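Print this page | E-mail this to a friend
Posted in: Help > Software > Perception & Planning
January, asked by Morag Geddes

Two-arm bin pick: planner keeps going straight through the rim

Hi all, hoping somebody has been here before. Two arms, head camera plus depth, Prakden for planning, Ziver doing the segmentation. Task is bedroom tidying, one step of it is grip the trash bin from both sides and lift it. Small round black bin. Plans fine when the bin is empty. Put paper in it and about half the plans bring a finger down onto the rim or just inside it, and I have to hit stop.

What I've tried so far:
- bumped collision padding from 3 mm to 15 mm. Then it finds no plan at all for the right arm when the bin is near the bed
- re-did the hand-eye calibration, twice. Error is fine
- turned off the head tilt so the camera pose can't drift. No change
- swapped the depth filter. Slightly nicer looking cloud, same failures

I logged 106 attempts, then stopped logging because it was always the same thing. The mask from Ziver looks good to me in the viewer, it labels the whole thing "bin" with high confidence. So I don't think it's perception?? But the planner people say it's perception.

Also the left arm sometimes waits for ever for the right one. Might be a separate problem, ignore if so.

Any ideas welcome, I have to show this working before the end of the month.

Reply from tallow_k
Re-run your calibration. 90% of the time it's calibration. Also update your drivers.

Reply from pinhole_pete
She said she did the calibration, twice.

I think it IS perception, just not the part you're looking at. A good mask isn't a good shape. Black shiny plastic is terrible for depth, you get holes all round the rim. Paper gives you lots of nice points. So with paper in it, what gets fitted is mostly the paper, and the cylinder comes out too narrow. Planner then thinks the fingers have room where there's rim. With the bin empty you probably get so few points that it drops back to the default model, and the default happens to be right size. That would explain why empty works.

Easy check: overlay the fitted cylinder on the color image, not on the cloud. If the circle sits inside the rim there's your answer.

Fixes, in the order I'd try them:
1. Fit the rim from the color image. Edge pixels of the mask, ellipse fit, then intersect with a plane at the known rim height. Don't use depth for the radius at all.
2. If it's always the same bin, hard code the radius and only solve for position. Not elegant, works.
3. Split the mask into "bin" and "contents" so contents never reach the shape fit. Needs relabeling. We did 2,610 crops for ours, on a different container, and it took longer than I want to admit.

The 15 mm padding is also hurting you. It gets applied to everything in the world model, so your bed edge grows too and the right arm is boxed in. Pad per object. In Prakden it's in the scene file, under each object, and it overides the global one. Set the bed stuff low and the bin a bit higher.

Reply from Morag Geddes
OK did the overlay. You're right, circle is well inside the rim, it's hugging the paper. Feel a bit silly. Grabbed this from the head camera just before a plan request, same layout I've been failing on:
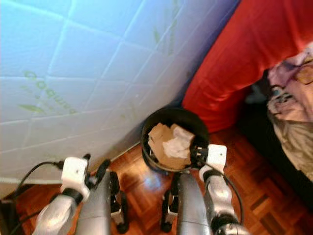

Head camera, both grippers down in front of the bin, paper inside, mattress on the left and red cover on the right.

Did number 2 for now (hard coded radius), number 1 next week if I get time. Per object padding as well. Haven't got numbers yet, will post. Still a question on the cloth: do I treat the red cover as solid? It hangs in folds and I don't mind if a finger brushes it.

Reply from pinhole_pete
Not solid. I'd put it in as a soft obstacle with a cost if your version has that, otherwise a thin box pulled back toward the bed. Keep the mattress solid though, it's leaning and you don't want to nudge it. And watch the fingers themselves in that view, the arms are right in the picture, so make sure the self filter is on before the fit or you'll get gripper points mixed into your bin. Shiny silver ones are bad for that too.

On the left arm waiting: are you planning the arms one at a time? If so the second one treats the first as a fixed obstacle and can time out, and the sync step has no timeout of its own by default. Plan them as one group. Slower per request, but it stops the hang. Or set a timeout on the sync and replan both when it trips.

Reply from Morag Geddes
One at a time, yes. Didnt know the sync had no timeout. Will switch to the joint group tonight and leave this thread open until I've run it with the bin close to the bed.

Filed under: motion planning, segmentation, depth camera, dual arm
Print this page | E-mail this to a friend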